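# The Gripper Shootout at Londelside

Gwendolyn Tran keeps the bad grippers in a shoebox. She tipped it out for me on the bench within five minutes of my arrival, and we spent most of the morning picking through it like kids with a bag of seashells. There were soft fingers that had gone gummy, a parallel jaw with one side sheared clean off, and a lovely three-finger design that could hold an egg beautifully and couldn't pick up a sock to save its life.

Socks are the problem, you see, or anything that flops. Tran's shop, Londelside, has spent the year trying out low-cost grippers on laundry, and I went along on a Tuesday because I wanted to know which ones were any good. I have two small arms at home and they've been humiliated by a dish towel more often than I'd like to admit.

Thirteen designs went into the test. Each got the same job: take hold of a piece of clothing, lift it, lay it down again, and let go cleanly. That last bit sounds easy until you watch it. The rubbery fingertips were champions at grabbing and terrible at releasing — the cloth would cling, the arm would back off, and half the garment would come along for the ride.

The two that made it to the final were the Minix and the Mercado. The Minix is the plain one. It has flat jaws, a narrow tip and hardly any give, and at first I thought it looked like a pair of kitchen tongs with ambitions. But that thin tip slides under a hem in a way nothing else on the bench could match. The Mercado is wider and softer, with a curved pad that forgives a sloppy approach. If your camera is a little off, or your calibration is (mine always is!), the Mercado will probably still come up with a fistful of fabric.

Tran ran 451 lifts on each before she was happy with the comparison. On thick cotton there was hardly anything between them. On thin, stretchy stuff the Minix pulled ahead, and it stayed ahead. The Mercado tended to gather up two layers when it was asked for one, and once that happens a fold is pretty much lost.

Then there's the question of two arms. I'd always assumed the second one was a luxury, and I came away converted. With a pair working close together, one can pin while the other pulls, and a weak gripper suddenly looks a good deal smarter.
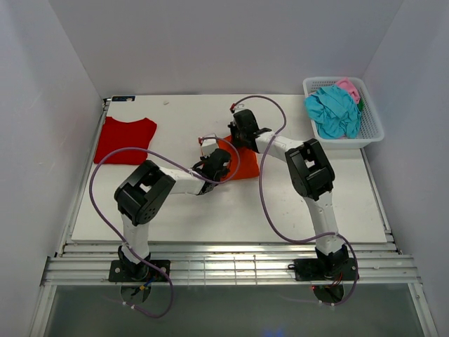
It does make the controller work harder. Londelside tried three and settled on the Lindarska, mostly for how it behaves when the grippers come near each other. The older boards would freeze both arms at the first hint of a collision, and you'd be reaching for the reset all afternoon. The Lindarska slows them down and lets them squeeze past. I drove it myself for an hour and managed something close to a folded T-shirt, and I was absurdly proud of it.

Cable routing deserves a mention too. Leave too little slack and the wrist tugs at full reach; leave too much and you'll snag your own work. Tran's advice is to move the arm to every corner by hand before you tie anything down, then do it again with the gripper open.

So what would I buy? For clothes, the Minix, on both arms, and I'd put the money saved into a better camera. For a mixed bench where you might be picking up blocks one day and towels the next, I'd take the Mercado and live with the double layers. Tran is already rigging up the next round, with a reshaped Minix tip that she filed down herself, and she's planning 2000 lifts for that one. I've asked her to save me a seat in October.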